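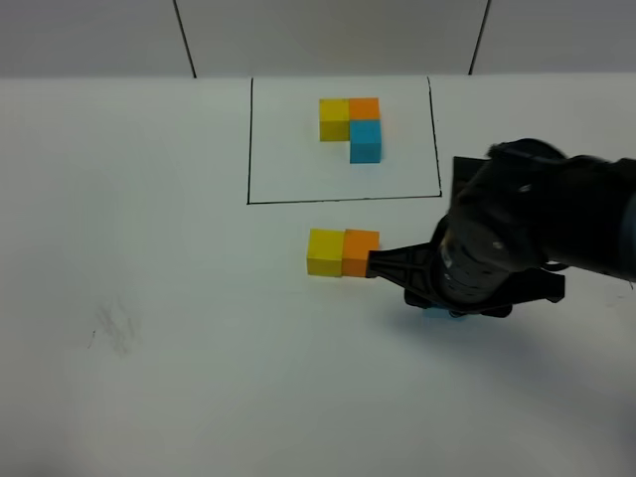 The council posted the notice for the Kolar Road studio lot last night and I read it on my lunch break, so I'm starting a thread before the other one gets any longer. Short version: Kundik has agreed to sell the whole property as one parcel. That means both sound stages, the scene shop, the offices and the back lot. The buyer hasn't been named. The site plan attached to the notice is a bad scan, but the layout hasn't changed since the scene shop was built. If you don't know the lot, picture the three cubes: yellow is Stage A, orange next to it is Stage B, and the light blue one below orange is the scene shop. The thin black line is near enough the property line. All of that goes together. The notice says comments are open until the end of the month and the council has to decide whether the production use condition stays on the land after the sale. That condition is the part I care about. Without it, somebody can put storage units there.

I worked on that lot for four years in the paint department. I'm not neutral and I won't pretend to be.

Posted by scenicpaint77, 2023-08-01

---

gripandrip wrote:

Thanks for pulling it out of the other thread. Does the notice say anything about the shows already booked in? We're supposed to load in to Stage B this fall and our production office hasn't heard a word from Kundik.

---

scenicpaint77 wrote:

It says existing leases transfer with the property. It doesn't list them. If yours is a signed lease you should be fine. If it's a hold, I would call them today.

---

gripandrip wrote:

It's a hold. Calling.

---

mill_street_mom wrote:

I live two blocks over and I'd like to hear from somebody who doesn't work in film why we should fight for this. The trucks park on our street, the generators run until midnight, and most of the crew drive in from out of town. When they shot the war series they closed the road nine mornings in a row. If the new owner wants to do something quieter, I'm for it.

---

oldflatbed wrote:

Storage units are quieter, sure. They also employ maybe two people. The lumber yard, the diner and the motel by the highway all live off that lot. The diner put on a breakfast shift because of it.

---

mill_street_mom wrote:

The diner cut the breakfast shift in March. The lot has been half dark since then. You can't count jobs that are already gone.

---

oldflatbed wrote:

Half dark because Kundik stopped taking long bookings. You don't stop taking bookings on a working studio unless you're getting it ready to sell. I don't think the demand went anywhere. Skerum has a waiting list for their stages, and they're an hour farther from the airport.

---

baylight wrote:

Skerum has a waiting list because their stages are newer and the roofs don't leak. I've mixed sound in Stage A during rain and you can't use a second of it. Everyone gets sentimental about this place and it needs a lot of money spent on it. Kundik wasn't going to spend it. A sale could be the best thing for the lot if the buyer has cash.

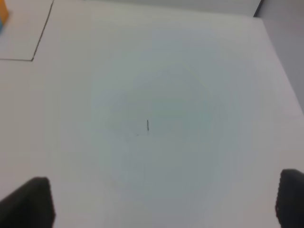
I'd also point out that a studio sold as a going business usually gets bought by somebody who wants a studio. If Kundik only wanted the land value they would have emptied it first and sold it vacant. They'd have saved themselves a lot of paperwork on the leases. So I lean toward this being another operator, and I'd rather see what they propose before people start printing yard signs.

---

scenicpaint77 wrote:

I agree about the roof. I don't agree about waiting. Once the condition comes off, it's off, and the council can't put it back on because we don't like the proposal. The comment period is now. If the buyer really is an operator, the condition costs them nothing.

---

baylight wrote:

It could cost them their loan. Banks don't like land that can only be used for one thing. I've seen a deal fall apart over exactly that, different state, similar size lot. The stages sat there with the power off until the owner gave up.

---

scenicpaint77 wrote:

Fair. Would you support keeping it for a fixed number of years?

---

baylight wrote:

Ten years, yes. Forever, no.

---

tworeel wrote:

Has anyone read the older agreement? The condition dates from 2000, when the town gave up the old rail siding so Stage B could be built. I looked at the copy in the library. There is a clause saying that if production use ends, the siding land comes back to the town. It doesn't say what happens to a building sitting on it. I'm not a lawyer and I couldn't make sense of the second page, which is mostly about drainage.

---

oldflatbed wrote:

I didn't know that. So the town has some say over Stage B no matter what happens with the rest.

---

tworeel wrote:

Maybe. It depends whether the clause survived when Kundik bought out Baptiste. The Baptiste company signed the original. I asked at the clerk's office and they said they would look. That was before the notice went up.

---

mill_street_mom wrote:

If there's a hearing, I'd like the parking written into whatever comes next. Crew parking on the back lot and no generators on the street side after ten. I could live with a studio that did that. I have asked for it before and was told it wasn't a council matter.

---

oldflatbed wrote:

That's reasonable. Most crews would prefer to park on the lot anyway. They're on your street because the back lot is full of old set pieces that should have been hauled off years ago.

---

scenicpaint77 wrote:

Some of those are mine. The castle wall can go.

---

gripandrip wrote:

Update from my call. The person at Kundik said holds will be "reviewed by the incoming owner" and wouldn't say who that is or when. Our line producer is asking Skerum for dates as a backup. I don't want to go there, it adds an hour each way for everyone who lives in town.

---

baylight wrote:

Get in the queue now. You can always drop out.

---

desk_lamp wrote:

Where do we send comments? The link in the notice goes to a page about dog licenses.

---

scenicpaint77 wrote:

Use the general planning form and put file number 1139 in the subject line. I did it that way and got a receipt back. You can also hand in a letter at the clerk's window. Say which part you're commenting on, the sale or the condition. The council only decides on the condition.

---

tworeel wrote:

Clerk's office emailed me. They found the Kundik transfer papers and I can see them next week. I'll post what the siding clause says once I've read it.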